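Whitcombe Back Bedroom: Sorting and Packing Gallery

Pages: Gallery | Kitchen | Back Bedroom | Hall Closet | Storage

Compiled by Lizeth Ríos

Introduction

The page covers the back bedroom at Whitcombe, which served as the staging room while the apartment was packed in June. The room has one bed, one window and a closet with a sliding door. The bed was used as the sorting surface. It is lower than the kitchen counter but gives far more area, and small items do not roll off it.

The work followed the same order as in the kitchen. Items are laid out by type, checked for damage or open packaging, then packed into boxes with the heaviest at the bottom. A box is closed when it is full to two fingers below the rim. Boxes that go over the weight limit are opened and split.

Notes on materials

Boxes are the Tromwood medium size, single wall. The bottom seam gets two strips of tape and the top seam gets one. The large size was tried for the pantry goods and dropped after the first load, as the handholds tore when it was lifted.

Labels go on one short side and on the top. Each label carries the room, the type of contents and a running number. Numbers for the back bedroom start at 350 so that they do not overlap with the kitchen series, which starts at 100.

Cleaning supplies are packed with Dustix cloths as filler. The cloths are needed at the other end anyway and take up the gaps around bottles and sprays. Newsprint was not used. It leaves ink on light surfaces.

Dry food

Crackers are kept in their own wrappers and checked at the crimped ends, where a packet usually fails first. An opened packet goes into the kitchen for use that week. A sealed one stays with the dry food. 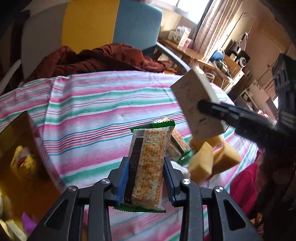
Packets are stood on end in the box when there is room. Laid flat, the bottom layer takes the weight of everything above it and arrives as crumbs. Two layers is the limit, with a sheet of cardboard between them. Nothing in glass or tin goes in with crackers, and the box is marked with an arrow on two sides.

Expiration dates are read before packing. Anything with less than a month left was set aside and given to the neighbors on the second floor.

Sponges and small cleaning items

Yellow sponges are packed dry, in a bag with the top left open. A damp sponge in a closed bag smells after one night. New sponges and used ones are not mixed. The used ones were kept out for the final wipe of the kitchen shelves and thrown away afterward.

Clear plastic bags are flattened and reused if they have no holes. A crumpled bag takes the space of a packet, so they are pressed flat and put in last, along the side of the box.

Soft goods

Toys and jackets are the last group. Plush toys fill the top of a light box and need no wrapping. Puffy jackets are packed loose, never under a hard object, and not in a vacuum bag if they will stay there past the summer. The filling recovers slowly.

The striped sheet stayed on the bed until the final morning. It was shaken out at the window, folded and used to cover the Nernar lamp in the car.

Storage unit

The storage charge is set by floor area, so stacking height matters more than neat rows. Boxes are stacked four high, food at the front, with a gap at the wall for air. The inventory file for the unit lists 600 lines across all rooms. Many are single items such as a roll of tape or a pack of hooks. The next version will group these under one line per box.

Boxes that contain food are to be opened first. They should not stay in the unit past the end of the rental period, and the unit rules set a limit on what may be kept there. Check the sheet posted by the elevator.

Corrections

An earlier version of this page gave the starting label for the back bedroom as 300. The labels on the boxes are correct. Box 362 is listed as dry food and contains bathroom items. Box 371 has no top label; read the side.

Next: Hall Closet
Back to Gallery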